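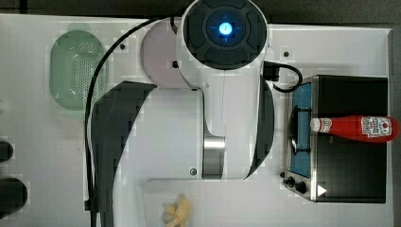
Dasier Help > Home and Kitchen > Play kitchens and pretend food

Question

How do I get sticky residue off a toy stovetop and a play colander?

Posted 3 June 2024 in Cleaning

I bought a used play kitchen set from a family in Dritimville. The set has a tabletop stove, a light green plastic colander, a few dark pans and a bin of pretend groceries. Everything works, but it is all sticky. The stove is the worst. There is a gray film on the black top, and whatever was spilled on it has run down around the knobs. The knobs still turn but they drag.

The colander has small holes in the bottom and a lot of them are plugged with something that looks like dried modeling dough. The play ketchup bottle has a paper label that is starting to lift at one corner, and I would like to keep it if I can.

I already tried baby wipes. They took off some of the dirt but the stickiness came back once it dried. The stove takes batteries, so I don't want to put it under the faucet. My kids are 2 and 5 and the younger one still puts things in his mouth, so no strong chemicals please.

Also, is it worth asking the maker for a new label? The box says Ellden but I can't find a parts page.

3 answers

Answer 1 (marked as helpful)

Do the washable pieces and the stove separately.

For the colander and the pans, fill the sink with warm water and a squirt of dish soap and let them soak for half an hour. Dried dough softens in water but it takes a while, and if you start poking at it right away you just pack it tighter into the holes. After the soak, scrub the bottom from the outside with an old toothbrush so the dough gets pushed back through the way it came. A wooden toothpick will clear the ones that are left. Don't use a metal skewer. It will scratch the plastic and leave burrs around the holes.

Skip the soak for anything hollow. Bottles, eggs and fruit made in two halves will take in water through the seam and you will never get it all out. Wipe those with a damp soapy cloth and then a clean damp cloth.

For the stove, take the batteries out first and look in the compartment. If there is white or green crust on the contacts, clean that before you bother with the rest. Keep the kids away from it while you do, and wash your hands after. Then wipe the top with a cloth that has been dipped in soapy water and wrung out hard. You may need to go over it more than once. What you are describing with the wipes is normal – they leave their own film behind, and that is probably part of what you are feeling now.

The knobs on many of these pull straight off, but some are held by a screw from underneath. Try a gentle pull. If it doesn't move, leave it. Wrap a thin cloth around a plastic card and run that around the edge of the knob, turning the knob as you go. Clean any metal trim last and dry it right away or it will spot.

Leave the battery door open overnight before you put the batteries back.

Answer 2

I use white vinegar and water, half and half, for all our play food. Rinse after. The smell goes away by the next day.

For the label, lift the loose corner, put a tiny bit of school glue under it with a toothpick and press it flat under a book. Then put clear packing tape over the whole label and go past the edges onto the plastic. Ours was done in October and it is still on. If he chews on the bottle I would just peel the label off, though. Wet paper comes away in pieces.

Comment on Answer 2: Agree on the tape. Round the corners with scissors before you stick it down – square corners catch and peel.

Answer 3

Not sure about cleaning, but I wrote to Ellden last year about a missing pan and they told me they don't sell single parts. They did say to try the store. I got a bag of mixed play food from Shehu instead, some 14 pieces, and nobody at our house has noticed that it doesn't match.

You could also print your own label. Regular sticker paper works fine. Measure the old one first.

Reply from the person who asked

Thanks. The colander is soaking now and the water is already cloudy. There was crust in the battery compartment, so I am doing that part tonight after bedtime. I will try the glue and tape on the label and keep the bottle up high until I see if it holds.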